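Lost and found gets a clear-out before summer session

The lost and found at Gallardo Hall has been sorted for the first time since March. Rochelle Nguyen-Tran and Lewis Mowat went through 167 items and matched 67 of them to names, mostly jackets, lunch boxes and water bottles. Owners have been called. Anything with a name on it is on the rack by the front office and can be picked up during regular hours.

Clothing without a name will be held through the end of the session and then donated. Keys, glasses and phones are kept in the office drawer — please ask Nawal El Ouafi, and be ready to describe what you lost.

Small things that came out of the playroom and the kitchen are being kept apart from the clothing, in the dark gray bins. They are a mixed lot. If your child is missing a yellow toy shovel or a green building block, check there first. The green and white cleaning brush can go back to whichever group uses one like it, and the lemon is free to anyone who wants it. Please return the bins to the table when you have finished looking.

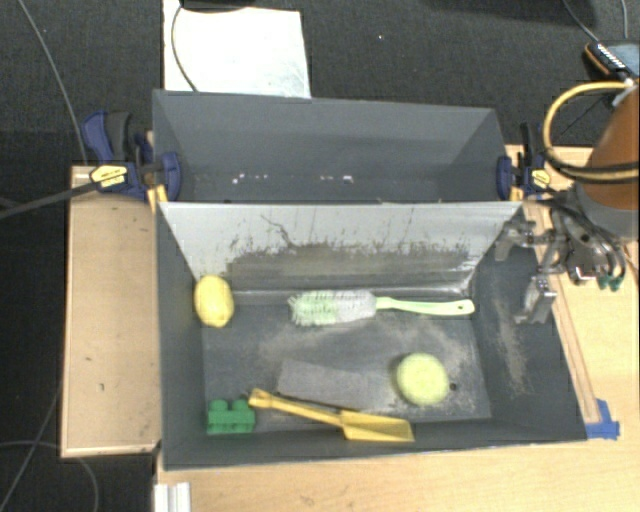
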